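Storing business cards and paper tickets in plastic sleeves

Soft PVC sleeves contain plasticizers that migrate out over time. The surface turns tacky, and toner bonds to it. Polypropylene has no plasticizer and stays inert, but it creases more readily at the spine and the creases are permanent.

I sorted 1,096 cards last January, most of them from trade fairs between Clinano and Otesus. Laser-printed cards in PVC had transferred text to the sleeve. Offset cards in the same pages were fine.

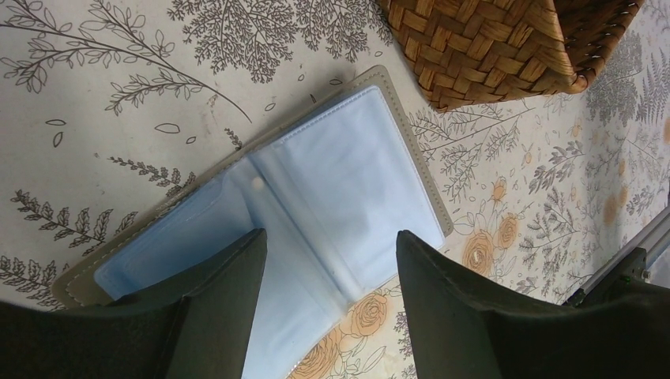 Skjelbred wrote in to object that offset cards fail too if the holder is kept shut under weight, and that thermal tickets go blank in either plastic. I accept the second point. Thermal paper should be scanned and the original kept in a plain envelope. 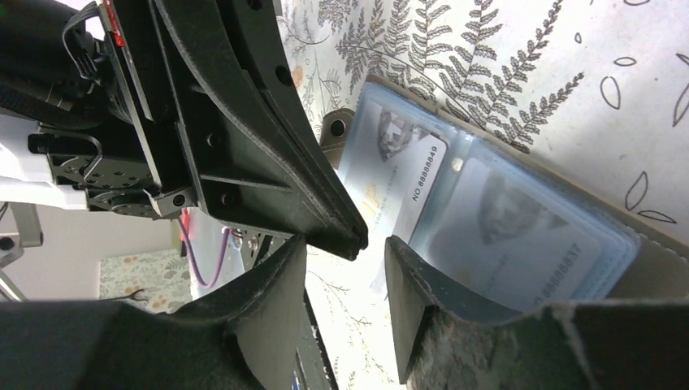

Pressure is the other variable. I now limit each holder to 6 double pages and store them upright, spine down, away from the radiator. Novik sells refill pages in polypropylene, but the punch spacing does not match my older binders, so I trim the inner margin with a guillotine. The cut has to stay clear of the weld or the pocket opens.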